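Re: [fikre-users] Nightly index rebuild stalls after move to Fikre 2

> We moved our catalogue off Cilero in February and the nightly
> rebuild now stops partway through. The log shows 2852 records
> processed and then nothing, no error. Raising the worker timeout
> made no difference. Is there a hard limit somewhere?

There is no limit on record count. What you are hitting is the batch flush, which defaults to 3000 in version 2. Your last partial batch never reaches that figure, so the writer sits waiting for more input and the log goes quiet.

Set flush_interval to 30 in the writer section and restart the service. The value is in seconds. Leave the worker timeout at its default - it governs a different queue.

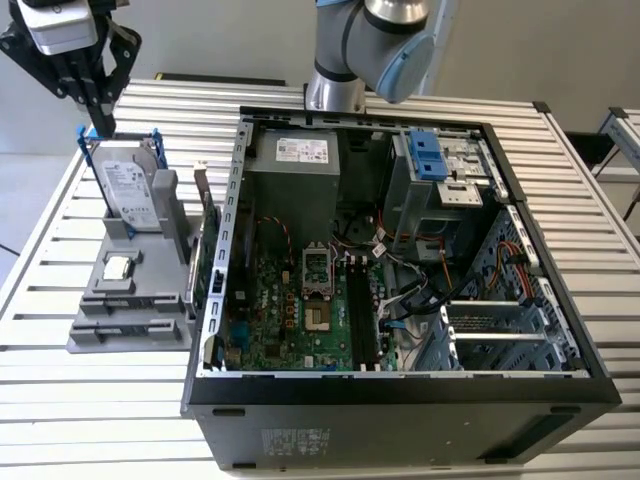

Two further points. Cilero exports leave a trailing blank record at the end of each file, and the Rukon parser treats it as an open record. Strip it before import. Also check that the catalogue's locale is set explicitly, or headings with accented characters will sort after Z and someone will report it as a second fault.

We run the same configuration on Jasero without trouble. I would not bother with new hardware until the flush setting has been changed and a full rebuild has gone through.

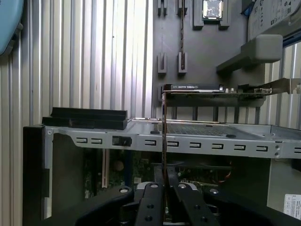

Graphics card with its metal bracket, processor behind.

If it still stalls, post the writer section of the config and the last 30 lines of the log, as plain text please.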